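Filed under: Opinion, Crime & Courts

Let the Public Back Into the Cold Case Room

14 shares | 6 comments

I spent most of September reading old case files in the basement of the Farnum courthouse, and I have come out of it a total convert. Every county should do what Farnum did. Open the cold cases! Put the records on a shelf where a person with a library card can sit down and read them.

If you missed the background, the county had 131 unsolved cases going back decades, and for most of that time the only people allowed to look at them were two detectives who already had full desks. Then Nayeli Tamayo came in as records clerk and asked why closed-door rules written for active investigations were being applied to a burglary from before she was born. She pushed, the sheriff grumbled, and 16 files were released with witness names blacked out. More followed over the summer.

What I love about this is how ordinary the material is. You expect blood and drama and what you get is mileage logs, motel receipts, a deputy complaining about his radio. I read one file of 700 pages on a warehouse fire out by Inskip (the old Movetti building, if you remember it), and the part that grabbed me was a handwritten list of who had keys. Eleven people had keys. Four of them were never interviewed, or if they were, no one wrote it down.

I am not a detective and I'm not going to name anybody. But I did hand a note to Rutilio Zavala, who worked that fire as a young patrolman and is retired now, and he called me back the same evening and talked for an hour. He remembered the key list. He said it had bothered him for years – and that he was glad somebody else had finally been bothered by it too.

The argument against all this is a serious one and I don't want to wave it off. Jacinto Valdovinos, a defense lawyer I respect a lot, worries that amateurs will settle on a suspect and ruin a person's life over a hunch. He's right that it happens. We have all seen the message boards. His answer is to keep the files shut until a case is formally closed, and that's where I get off the bus, because a case that no one is working never gets closed. It just sits there.

Farnum's rules seem pretty sensible to me. You sign in, you can't photograph a page, and any tip goes to the sheriff's office on a paper form. Post a name online and you lose your seat. I'd add one thing, which is a call to the family before a file goes on the shelf. Braulio Ventura found out his brother's case was public from a neighbor at the gas station, and he should have heard it from the county first. He told me he still wants it open, by the way. He has been in to read it twice.

The county board votes on money for a second reading table next month. I'll be there, and I'm going to talk for my full three minutes.

Comments are open until 9 p.m.
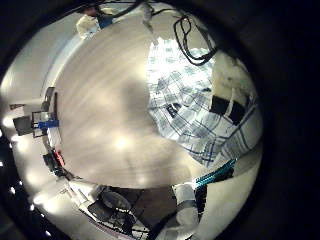

Plaid fabric beside a light beige surface.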